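The Case for Folding in Thirds

Microfiber towels wear out in the laundry and on the shelf more often than they wear out in use. Onni Ikonen, who ran the linen room at the Plorkholm pool and gym for most of his working life, keeps a ledger of every towel taken out of service. The book now has 3,736 entries. Snagged loops and crushed pile account for the bulk of them, and both are storage problems.

The cloth itself is simple. A looped microfiber towel is knitted or woven from fine polyester, usually blended with polyamide, and the loops stand up from a flat ground. Water is held between the fibers and between the loops. When the loops are pressed flat for weeks, the towel takes up water more slowly on first use, and it feels thin in the hand even though no material has been lost.

Folding decides how much pressure the loops take. A towel folded in half four times has sixteen layers and a hard spine. The outer layer is stretched around that spine and the inner layers buckle. Ikonen folds in thirds lengthwise, then once across, which gives six layers and a soft, rounded edge. 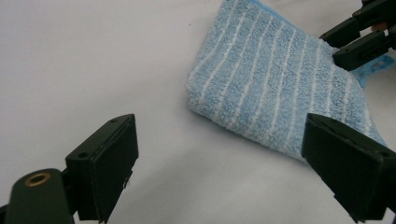 Stripes make the work easier to check. On a striped towel, a fold made square to the pattern keeps the lines parallel all the way across, and a fold that has drifted shows up at once as a mismatch between layers. Plain towels have to be checked at the corners. Ikonen trained new staff on striped stock for their first month and moved them to plain stock in August, when the pool was busiest.

The surface matters too. A smooth, hard top lets the towel slide as it is turned, so the layers settle without dragging. Raw wood and woven table covers catch the loops. At Titside, a small hotel laundry that adopted the Plorkholm method, the old canvas-covered bench was replaced with a smooth one, and the number of pulled loops fell within the season.

Fotton, which supplies both laundries, sells its bath size in bales of 30. Its care sheet calls for a wash at low heat, no fabric softener, and a tumble without cotton items in the drum. Cotton lint lodges in the loops and is hard to remove.

Stack height is the last variable. Ikonen allows 5 towels to a stack on an open shelf, with the rounded edge facing out. The bottom towel goes to the top each time the shelf is refilled. The Dwivedi shelving at Titside is 600 millimeters deep, enough for two stacks front to back, and the rear stack is pulled forward before new towels go in behind it.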